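# Gripper and controller comparison, simulated desk

Feb 9, 2026

We spent most of December and part of the new year trying out finger sets and controllers on a simulated tabletop before committing to hardware for the Pidell cell. This page collects three renders from the runs, with notes on what we were comparing when we set each part up. The full logs are in the project folder. People kept asking to see what the desk looked like, so this is the short version with pictures.

The arm is a Franka with the stock parallel hand. Two controllers were under test. One is the Skodum joint-space controller we already use on the bench. The other is Qin, a Cartesian impedance controller that one of our groups has been writing since last spring. Everything else was held the same as far as we could manage: same desk, same objects, same lighting, same physics step.

We ran 265 trials with Skodum and 228 with Qin. The counts don't match because a batch of Qin runs was thrown out after we found the gripper force limit had been left at its default. I didn't rerun them. The remaining runs cover every object at least once on each controller, and I was more interested in how the failures looked than in getting two equal columns.

## Wrist view

The wrist camera is the one the policy sees, so it was the first thing we checked when an attempt went wrong. It is mounted close to the hand and the fingers take up a good part of the bottom of the image. We tried moving it out, and got a better view of the fingertips but a worse one of whatever was directly under the palm. We moved it back.

Soft objects were the hardest group for both controllers. The mesh is coarse, and a coarse mesh gives you contact on facets, so a strip that should slide between the fingers tends to catch on a corner and then let go all at once. Raising the mesh resolution helped, and it also made each run take so long that we only did it for a small set. All the numbers on this page come from the coarse version.
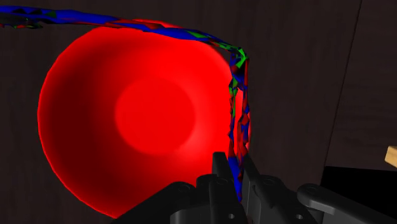

*Wrist view. Multicolored strip across the red bowl, lower end at the fingers.*

For the strips we compared three closing speeds. The slowest one gave the cleanest grasps with Skodum. With Qin the closing speed mattered less than the stiffness along the approach axis, and once that was turned down the middle speed was good enough. The fastest setting was bad on both. It pushes the material out ahead of the pads.

The saturated colors are deliberate. We had a set of more natural textures early on, and the segmentation step kept confusing the strip with the desk surface. Plain bright colors on a dark top took that problem out of the comparison. It will have to be dealt with at some point, since nothing on the Pidell line is bright blue and green, but I didn't want to be debugging vision and grasping in the same week.

One thing to watch if you use this view yourself: the bowl fills so much of the image at close range that the depth estimate goes soft near the middle of it. Both controllers take the depth reading from the same place, so it doesn't favor either one. It does mean that some of the misses in the log are camera misses and shouldn't be charged to the fingers or the controller. I have marked the ones I was sure of.

## Side view

The outside cameras were added for us and are not fed to the policy. Their main use was checking clearance. In joint space the forearm takes whatever path the planner gives it, and a couple of the early Skodum paths brought the elbow lower than I would accept on a real cell with a guard rail beside it. Qin keeps the hand on a straighter line, and the elbow ends up wherever it needs to be. Neither is a problem on an open desk. At Pidell there is a shelf.

We kept a mix of sizes on the top so the arm would have to choose a route. The small flat things are for grasping and the larger ones are mostly there to be avoided. The basketball was the most useful obstacle we had. It rolls if you touch it, so a contact that would have gone unnoticed against a heavy block shows up right away in the log.

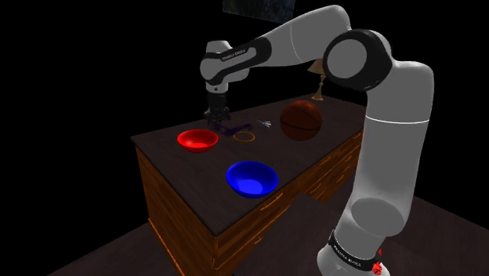 *Side view, hand just above the purple object. Bowls to the left, basketball to the right.*

Long thin objects are where the hand orientation matters. Skodum was set to approach with a fixed wrist angle and turn at the last moment. Qin turns on the way down. On paper they should arrive at the same pose, and they mostly do, but turning late leaves less room for correction. I counted a grasp as good only if the object was still in the fingers at the end of the lift, and late turning cost Skodum more of those than I had expected.

The finger sets were compared on the same kind of object. We had the stock fingers and a Brakumach set with longer pads. The long pads hold a rod better and are worse at picking anything flat off the desk, as the tips hit the top before the pads get down around the edge. With the stock fingers it was the other way around, though the difference was smaller. If the Pidell parts were all rods I would take the long pads without thinking much more about it. They aren't, so the stock fingers stay on for now.

Some settings, for anyone repeating this:

- Lift height was the same for both controllers and both finger sets.
- The grip force limit was set by hand at the start of each batch. Check it. It goes back to default when the scene is reloaded.
- Friction on the pads was left at the value that came with the model. I suspect it is too high.
- Objects were reset between trials and their positions were changed between batches, so don't compare renders from different batches by where things are on the desk.

## Open shapes

Rings and frames were added last. We wanted something with a hole in it, because a planner that aims for the center of an object will send the fingers down into nothing and close on air. This happened a lot at first, on both controllers. The fix was in the grasp selection and has nothing to do with either one: we now sample points on the edge of the shape and rank them by how much room there is on each side.

After the fix, frames with straight sides were easy enough. A straight wall gives the pads something to line up with. Thin rings were harder. They sit so low that the fingertips have to come very close to the desk, and at that height a small error in the table height turns into a collision. Skodum stops dead when that happens and the trial is over. Qin gives a little, slides, and sometimes still gets the ring.

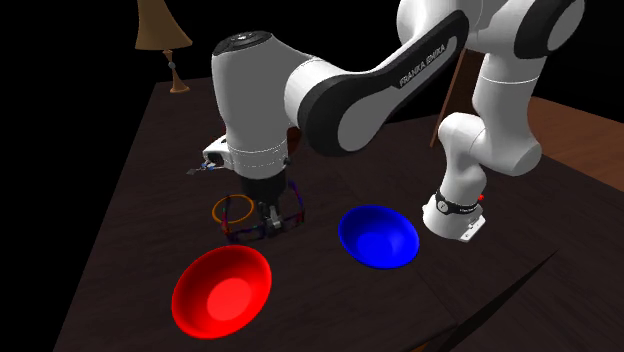

That give is the main argument for Qin, and it is also the thing I trust least about it in simulation. Contact with the table is modeled as stiff and clean. On the bench the pads are rubber, the table has some flex, and there is usually dust on it. I would expect the sliding behavior to be less tidy, and I don't know yet if it will be less tidy in a way that matters. The bench runs will have to answer that.

Logging was the dullest part of the work and took the longest to get right. We ended up with 3,441 saved frames across the outside and wrist cameras, which is more than anyone is going to look through. Most of them are approach frames that look nearly the same. For the next round I plan to save only at first contact, at full close, and at the end of the lift, and to keep the joint data at full rate. The joint data was far more useful than the pictures for finding out why a trial failed.

## Where this leaves us

Current plan for the Pidell cell:

1. Stock fingers, with the Brakumach set kept as a spare for the rod job.
2. Qin as the controller, if the bench runs hold up. Skodum stays installed and either one can be loaded from the same menu.
3. Wrist camera in the original position. No change to the mount.
4. Edge sampling turned on for every object, including the closed ones. It made no difference to the bowls and it saves having to sort the parts list.

Things I didn't get to: a suction cup, a second wrist camera, and any kind of test with two objects touching. The last one will come up quickly on the real line, where parts arrive in a bin. I have a scene half built for it, using the same desk with the larger items taken off.

The object meshes and the settings files for both controllers are in the shared folder under the Skodum and Qin names. The discarded Qin batch is in there too, in its own directory, and should not be mixed in with the rest.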